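What the Log Called a Success

The message on the screen said the memory module was seated. It said so for most of an afternoon in February, at a company called Casado, in the Flekthorpe industrial park, where a robot arm has been learning to take old desktop computers apart and put them back together. The module was not seated. One end was in its slot and the other was standing proud, and the arm had moved on to the next job with what I can only call confidence.

I had asked to talk about that afternoon, and I expected to be told it was minor. Companies that sell automation tend to describe their failures as minor, or as learning, or as both. Haf Eynon, who runs the bench, started a little further along than that.

"It was a bad one," she said. "Nothing caught fire and no one was hurt. But the machine told us something false and we believed it, and we'd have gone on believing it if Xiaoyan hadn't put her finger on the module."

Xiaoyan Jin, sitting next to her, wrote most of the software that decides when the arm is finished with a step. She didn't seem keen to have the credit. "I only touched it because I was reaching for something else," she said.

The job sounds simple when they describe it. A desktop tower lies on its side with the panel off. Next to it is a gray tray with a pocket or a slot for each part: hard drive, processor, memory. The arm is supposed to move parts between the tray and the case. Casado's pitch, the one on its website, is that plenty of office computers could be repaired or stripped for spares if the labor didn't cost more than the parts. I have heard versions of that pitch before, usually from people who wanted me to look at the arm and leave the arithmetic alone.

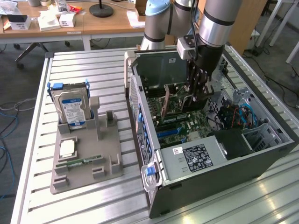

What the gripper knew

I asked Eynon how a machine can push a part into a slot and not know whether it went in. She said the honest answer was that it was never checking for that.

"It pushed down until it met a certain resistance, and then it called that seated," she said. "With a memory module you get resistance when it's in, fine. You also get resistance when it's crooked and jammed. We had one number standing in for two situations."

"One number and a height," Jin said. "It did check the height."

"It checked the height of the gripper."

"Yes. Which was right. The gripper was where it was meant to be. It was the module that had tipped over between the fingers."

They went back and forth on this for a while, and I got the feeling it was an old argument. Jin's position is that the test was reasonable on what they knew in January, when it was written. Eynon's is that any person who has ever fitted memory knows you press one end and then the other and listen for the clicks, and that leaving that out was a choice. I am with Eynon, for what it's worth. I've done it at a kitchen table and I am not a technician.

The run that afternoon was 80 insertions, into one board, using the same few modules over and over. The log showed 80 successes. Jin told me that she had been pleased with it and had already written it into the weekly note.

After she found the loose one, the two of them went through the recordings. They won't give me a count of how many others were wrong, because for many of them the fingers hide the end of the slot and they can't tell. Eynon was flat about this. "I could give you a guess and you'd print it as a figure. We threw the whole run out."

I asked whether the weekly note had gone to customers. It had gone to one, a refurbisher in Cletelberg that had been sending Casado towers to practice on.

"We sent a second note," Jin said.

How soon?

"The next morning, at nine. I'd have liked it to be that night."
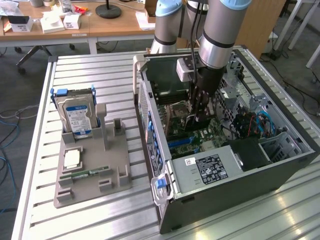
The part that broke

The false log was only half of it. The part I had heard about, from someone at the refurbisher, was a broken latch.

Memory slots have small latches at the ends that hold the module in. If a module is half in and something pushes on it from the side, the latch takes the strain. Late in the same run, the arm came down for its next pick with a module still leaning into its path. It pushed, felt resistance, and pushed more. A latch snapped off and went somewhere inside the case.

"We found it under the power supply," Eynon said. "I had the board out looking for it. You can't leave a loose bit of plastic in a machine that somebody is going to plug in, and you really can't leave it there if there's a fan."

This was the bit that bothered me most, and I said so. A person who feels something stuck will generally stop. The arm had been told to treat a firm shove as normal.

"The push limit was too high," Jin said. "I'd raised it. At the lower setting it kept stopping on good insertions, because a good insertion is actually quite a hard push. So every few minutes the arm stopped and one of us had to walk over and clear it. I raised the limit so we could get a full run."

So the safety stop was a nuisance and it was turned down?

"It wasn't the safety stop," she said. "The one that protects people is separate and I can't change it from my desk. I want that to be clear. It was the limit that protects the computer."

It is a fair distinction and I have kept it in. I would add that the habit is the same one. An alarm goes off too often and somebody with a deadline moves the line, and the line tends to stay moved until something snaps. Eynon didn't disagree. She had signed off on the change, she said, by saying "sure" with her mouth full.

What they changed

The current version has 2 checks after each insertion. The first is a gentle tug upward: if the module comes with it, it wasn't in. The second uses a picture taken after the fingers have backed off, and compares the two ends of the module. The push limit has come back down, and where the arm used to try again by itself after a stop, it now waits for a person to clear it.

All this has made it slow. A single module, counting the tug and the look, takes 155 seconds. It used to take 125, and neither number would get anybody hired at a repair counter. I asked Eynon how long it takes her by hand and she laughed and declined to be timed.

Casado also rents its control software, from a supplier called Etach, and I wondered whether any blame had been pushed that way. Jin said no. The software did as it was told. She did say that its screen shows a big green tick for any step that ends without an error, and that she has since changed the wording on theirs so that the tick reads "step ended." She thinks the old word, "success," did a fair amount of damage by itself.

I think she's right, and I think it reaches well past one bench in Flekthorpe. When I am shown a success rate now, I ask who or what decided that each one was a success. Quite often it's the machine being graded.

They let me look through what the wrist camera sees. It is a crowded view, and a good argument for Eynon's side of things. With the fingers down in the case, they take up a lot of the space you would want to be looking at.

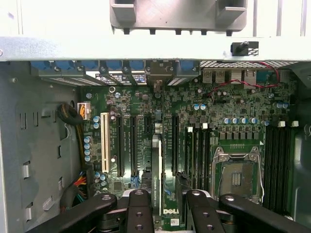 Looking down past the gripper fingers, with the processor socket empty and the memory slots on either side of it.

Would they trust it alone?

I put it to both of them: would you go to lunch and leave it running?

"No," Eynon said.

"On memory, I'd go and get a coffee," said Jin. "On processors, no. I wouldn't leave the room."

Processors scare them both. The board in this kind of tower has a socket full of fine gold contacts, and a part dropped at an angle can bend enough of them to finish the board. A half-seated memory module can be pushed home again. Bent contacts mostly can't be fixed at a price that makes sense, and price is the entire reason for doing this. If the arm ruins one board in a batch, Eynon said, the saving on the batch is probably gone.

She has a rule that nothing goes back to Cletelberg unless a person has pressed on every module and powered the machine up. I pointed out that this means paying for a robot and also for a person to do the robot's last step. She said yes, that was what it meant, for now.

"For now" is a phrase I've learned to listen for – it can cover a lot of years. I asked what would have to happen for the rule to go. Jin started to describe a long trial with deliberate faults, modules put in crooked on purpose to see whether the checks catch them. They have begun a small one. Eynon plants the bad ones and doesn't tell Jin which they are.

Had it missed any?

"One," Eynon said. "Last week. The tug pulled, the module held, and the picture looked level. It was in far enough to fool both."

Jin said they were still working out what to do about that one.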